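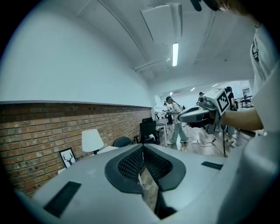
Brick wall, long side of the room.

Ticket: table lamp flickers, brick-wall room
Opened by: Marites Navarro
Assigned to: Santeri Kemppainen
Status: open, waiting on requester

Marites, 9:40
The Gekard lamp on the white square table flickers again. Came back from repair in September with a note saying "no fault found." I'd like a new one. Léonie says it's the damp coming through the brick.

Santeri, 10:15
I doubt the damp. Brick doesn't make a lamp flicker, and the lamp isn't wired into it. Which outlet are you using, and is anything else on it?

Marites, 10:32
The one by the office chairs, through the Wernon power strip. The desk in the corner is on the same strip.

Santeri, 11:05
Then we don't know it's the lamp. Please plug it straight into the wall and leave the strip out of it. Also tell me what bulb is in there. The limit is 600 lumens and people keep putting in whatever they find. 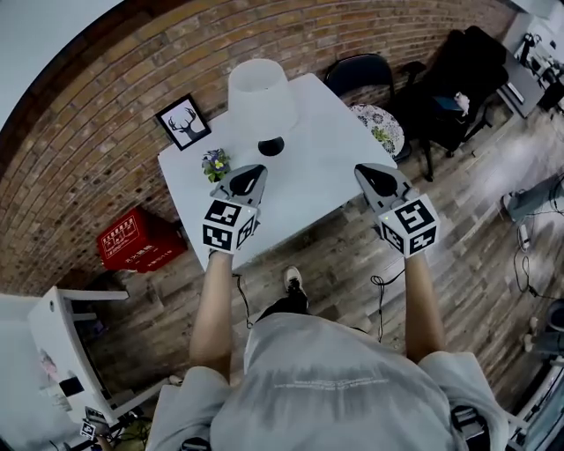
Marites, 1:20
Done. Straight into the wall, lamp at the far edge of the table next to the flowers. No flicker for an hour, then two quick ones. Bulb says 2,000.

Santeri, 1:34
Wrong bulb, so I'm not calling it a bad lamp yet. I'm not sold on "two quick ones" either. Did the ceiling lights dip too?

Marites, 1:41
Wasn't looking up. Teodoro thinks they did. He also thinks the deer picture hangs crooked, so take that as you like.

Santeri, 2:10
Steps from here:
1. Put in the 600 bulb. Gangadharan has the box.
2. Keep the plant pot back from the base when you water it.
3. Leave the lamp off the strip until I've tested the strip by itself.
4. Write down the time of any flicker, and check the ceiling.
No replacement order before that. The last "dead" lamp from that room works fine on my desk.

Marites, 2:26
Bulb changed. Still think it's the lamp.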